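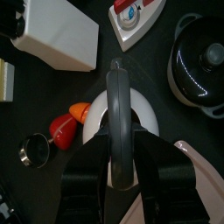 4.3 Checking the wrist camera and finger grip

Do this check after any finger change, after a collision stop, and at the start of each month. It takes one person. The Pekum cell must be in manual mode with the gate closed.

Before you start

Wipe the table with a dry cloth. Put the test objects out in any order, with space for the fingers to come down between them. The standard Latow kit has a toy iron, a lidded pot, a small pan and other pieces of mixed size and color. Dark objects are hard to see against the dark table, so leave at least one white piece near the center.

Steps

1. Open the camera view on the pendant. Both black fingers should rise from the bottom of the view, one left of center and one right of center. If only one shows, the camera bracket has turned. Go to 4.5.

2. Jog the arm over the white ring and lower it at speed 3.

3. Close the fingers on the ring. Stop if the pot or its handles come closer than 5 mm to either finger.

4. Look at the ring on the pendant. The table should be visible through its open center.

5. Raise the arm and hold for 3 minutes. Watch for slipping.

6. Lower the arm, open the fingers and write the result in the cell log.

CAUTION: Keep hands off the table while the arm is powered. To move an object, press the hold button first and wait for the amber light.

Note: Folds and ridges along the finger faces are normal. Replace the finger covers if the material is split or a fold has worn through. Order covers as part 525, sold in pairs. Fit both at the same time.

Note: Objects at the sides of the view may be only partly visible. Do not move the camera to fit them in. The view is set for the space between the fingers.

If the ring slips

Clean both finger faces with a damp cloth, let them dry, and repeat from step 2. If it slips again, lock the cell out and call Gavin Lennox at the Fandemside workshop.

Section revised 24 March 2024, R. Barbier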